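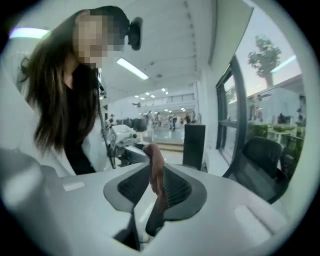

Evaluation of the Wulance Hand-Held Gripper Kit for Teaching Laboratories
Student project report, submitted Wednesday, October 19, 2022

1. Background

Our department was offered the Wulance kit by the supplier Widmer for a trial period. The kit is a hand-held gripper with a camera, together with software for replaying the recorded motion on a robot arm. The department wished to know if students in second year can use it without long training. Our group received this question as the semester project.

Before this, the course used the Istholm arm with a teach pendant. Most students found the pendant slow, and in April the teaching staff asked for an alternative.

2. What is in the kit

The kit costs 950 dollars in the education version. It includes one gripper, 2 sets of finger pads, one cable, a charger and a licence for the software. The calibration board must be bought separately, and we think the catalogue should say this more clearly. We borrowed a board from the Windeck laboratory.

3. Method

We made 20 recordings of each task. The tasks were to pick up a tube from a rack, to place the tube in a second rack, to open a drawer and to turn a bottle cap. All four tasks were done at a bench at normal working speed. A recording was counted as usable when the software accepted it without manual correction.

4. Results

The pick and place tasks gave the best results. Almost all of these recordings were accepted, and the failed ones came mostly from a hand movement that was too quick at the start. The drawer was also good after we learned to hold the gripper level.

The bottle cap was difficult. The wrist must turn far, and the software lost its tracking in 4 of the recordings. We repeated them with slower rotation and got a better result, but the motion was then not natural any more.

Changing the finger pads takes a few minutes and needs a small hex key. One screw became loose in the second week. Widmer answered our e-mail the next day and sent a replacement.

The weight of the gripper was a common complaint. After a long session the forearm is tired, and students with smaller hands had trouble to reach the trigger.

5. Recommendation

We recommend to buy the kit for the introductory course, with the calibration board in the same order. For tasks with much rotation the Istholm arm should stay available. The manual needs a better chapter about calibration, and we have written a short guide of our own, which is attached as Appendix A.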